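Losia Hardwax Oil, Clear Satin

Skusik Finishes > Interior Wood > Oils and Hardwax Oils > Losia Clear Satin

Item no. 1077
Container: metal can with press lid
Sheen: satin
Color: clear, warms light woods slightly
Use: interior only
Status: in stock, ships from our own warehouse

Losia is a one-part hardwax oil for tabletops, desks, shelves and workbenches. It soaks into the wood and leaves a thin, hard-wearing layer on the surface. You can feel the grain through it, and a worn patch can be repaired without stripping the whole top. It replaces our older Ellmont oil, which we stopped making last July. If you have a top finished with Ellmont, you can go over it with Losia after a light sanding.

Suitable woods

Oak, ash, beech, maple, birch, walnut, cherry and pine. It can also be used on cork and on unfinished bamboo. Teak and other oily woods should be wiped with denatured alcohol first and tested on a hidden spot. Some teak boards will stay tacky no matter what you do, and for those we suggest the Ibarra thin oil.

Do not use Losia over polyurethane, lacquer or paint. The oil has to reach bare wood. If you are not sure what is on an old table, put a few drops of water on it and wait. Water that sits in a bead for several minutes means there is still a film on the surface and you need to sand further.

Preparing the surface

Sand to 120 grit, then 150. Stop at 150 for floors and benches. For dining tables and desks you can go to 180. Sanding finer than that closes up the surface and the oil does not go in evenly, especially on maple and beech.

Vacuum the top, then wipe it with a cloth that has been dampened with mineral spirits. Do not use a tack cloth. Some of them leave a wax behind that shows up as pale streaks once the oil goes on.

End grain drinks more oil than the face of the board. Sand the ends one grit finer than the rest and they will come out closer in color.

Applying

Stir the can well. The satin agent settles at the bottom, and an unstirred can will give you a glossy first coat and a dull last one. Do not shake it.

Work at room temperature, between 60 and 80 degrees Fahrenheit. Pour a small amount on the surface and spread it along the grain with a white nylon pad or a short-nap roller. The coat should be thin. Most complaints that reach us about slow drying come from coats that were put on too thick.

Leave it for 10 minutes, then wipe off everything that has not gone in. Use a clean cotton cloth and change it when it gets full. Look across the top at a low angle toward a window or a lamp. Wet patches are easy to find that way and hard to find from straight above.

Let the first coat dry overnight. Rub it lightly with a gray pad, remove the dust and apply the second coat the same way. Two coats are enough for shelves and side tables. Kitchen tables and work surfaces should get 3.

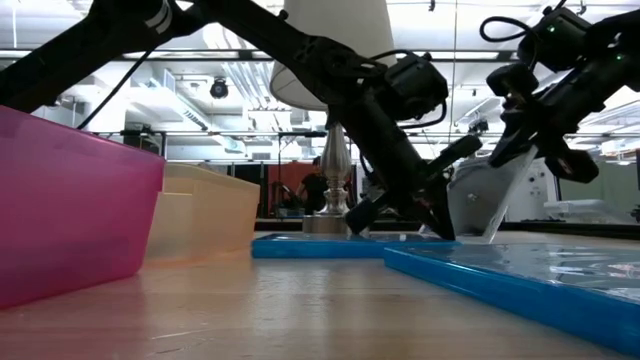
Finish the underside of the top as well, with at least one coat. A board that is sealed on one side only takes up moisture unevenly and can cup. The underside does not need sanding past 120.

Drying and curing

Dry to the touch: 8 to 12 hours
Light use: 2 days
Full cure: 14 days

Keep water, hot dishes and tablecloths off the surface until it has cured. Do not leave rubber feet, vinyl mats or plastic boxes standing in one place during that time. They trap the solvent underneath and can leave a mark. After the 14 days these are fine, though we still recommend felt pads under anything heavy that gets pushed back and forth.

Coverage

Coverage depends on the wood and how it was sanded. On oak at 150 grit, plan on more of the can for the first coat than for the next two together. Pine varies a lot from board to board. If you are finishing several tops that have to match, buy all of the oil at once and mix the cans in a clean bucket before you start.

Care

Dust with a dry cloth. For normal cleaning, use a damp cloth and a few drops of mild soap. Avoid ammonia, bleach and scouring powder. Wipe up coffee, wine and vinegar soon after they are spilled.

A desk in daily use will want a fresh thin coat every couple of years. A workshop or classroom table may need one every year. Rub the surface with a gray pad, clean it, let it dry and wipe on a single coat.

For a scratch or a ring, sand the spot by hand with 180 grit, going with the grain, and feather out the edges. Put on a little oil with a cloth, wait, and wipe it off. The repair may look lighter at first and will blend in over a few weeks.

Wear test

Losia was put through 3000 rub cycles with a wet abrasive pad in our own shop, on oak panels with three coats. The test was set up by Ravindra Rawat, who runs the finishing room. There was some loss of sheen along the center of the panels and no bare wood. We have not had the product tested by an outside lab.

Safety

Rags soaked with oil can heat up and catch fire without any spark. Spread them flat outdoors to dry, or put them in a metal can filled with water and close the lid. Never leave them in a pile or in a trash bag.

Use with the windows open. Wear nitrile gloves. Keep away from children. The liquid is harmful if swallowed.

Storage

Close the lid tightly and store the can upright, away from frost. An opened can keeps for a year if there is not much air in it. A skin on top can be cut out and thrown away. Strain the oil underneath through a paint filter before using it.

Shipping and returns

The oil ships by ground only. We cannot send it by air or to a P.O. box. Unopened cans may be returned within 30 days. Opened cans cannot be returned, but if you have a problem with a finish, write to us with the wood species, the grits you used and the batch number from the bottom of the can. Questions go to Bhupendra Pal at the technical desk.

Related items

Ibarra Thin Oil, for teak and other oily woods
Nylon application pads, white
Rubbing pads, gray
Losia Hardwax Oil, Clear Matte

Page updated May 25, 2023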